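Clisier Cell Planner: data card and buying notes

What this is

Clisier is a set of simulated work cells we put together so that small shops can plan a robot purchase before spending anything. Each cell has one arm, one table, storage and a small part to pick. We built it for our own budget round and had so much fun with it that we cleaned it up to share!

The release has 228 runs across 6 room layouts. Every run comes with a cost sheet listing what you'd need to buy to set up the same cell for real.

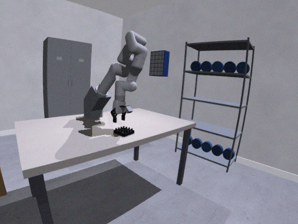 What goes on the cost sheet

Arm and gripper, pedestal, table, floor mat, cabinet, shelving, parts organizer. Prices are left blank on purpose. Fill in your own quotes, and add freight, because we forgot it on our first try and had to redo the whole thing in February.

Our two test sheets are included as samples. Mavano wanted a single cell and gave 40 percent of the budget to things that weren't the robot. Ivedia planned for two cells and shared the storage between them (a great idea, and now a checkbox in the sheet).

Table size

Please play with this one before you order! Reach looks generous in a catalog, then the pedestal takes its share of the top and the arm still has to fold over and come straight down on the part. Try the pick spot in a few places and save the runs you like. 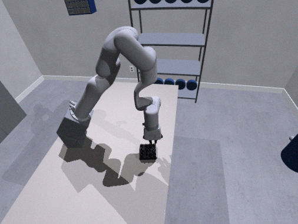
Hanna Zakharchenko writes that she would price the gripper fingers as a yearly supply item and keep them out of the equipment line, and that the El Ouafi sheet should be changed to match. We agree, and it's in the next version.

Known gaps

No power or air costs yet. Installation hours stop at 100. Send fixes to Fatima Babalola.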